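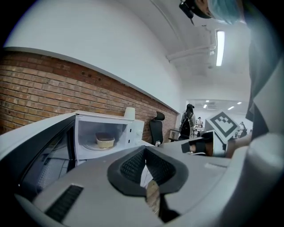
Stollia Finger Pads, reviewed after a term of club use
June 10, 2023
12 comments

I bought a set of the Stollia rubber finger pads for our student robotics club at Hekham in the spring, mostly out of irritation with the foam ones we'd been gluing on, and I've been pestering everyone about them ever since. They're black, thick in the rim, with a deep notch down the middle, and the inner faces have a fine grid moulded into them that makes all the difference with anything slippery. Our project this year is kitchen tasks (open the microwave, put the tub in, shut the door, that sort of thing), so the pads spend their days pointed at a white microwave and a beige food container on the glass turntable. Flat pads used to skate straight off a tub like that. With the V shape you get hold of a corner or a rim and it stays held, and I can't tell you how pleased we all were the first afternoon!

Fitting them took me 15 minutes for the first pair and hardly any time after that. You slide the pad over the finger, push until it seats, and do up one small screw. The screw is a fiddly little thing and I'd order spares. A set cost us £40 with postage, which made me wince a bit as it came out of the club kit money, but we were getting through foam at such a rate that I've stopped feeling guilty.

We did a proper comparison for our entry in the Mac an tSaoi student challenge. Same tub, same shelf, 30 lifts with the old foam and 30 with these. Foam dropped it nine times, the Stollia pads dropped it once, and that once was me being clumsy with the handle. They're good on paper cups too, as long as you go gently. Thin flat things like a teaspoon lying on the worktop are still a pain, and I don't think any pad this chunky will ever be good at that.

The other set I've tried is the Drato. Softer, a bit cheaper, lovely on fruit, but ours started to split along the edge after around 56 hours of use and they pick up fluff like you wouldn't believe. The Stollias wipe clean with a damp cloth. Crumbs do get down into the grid, so we keep an old toothbrush in the kit box.

My only real moan is the instructions, a single folded sheet with drawings so tiny that two of our first years fitted theirs upside down. Mark the top with a dot of paint pen before you hand them out.

I've already put in for two more sets so the new lot can have their own when we start up again in August. Very, very happy with these.

Shared 23 times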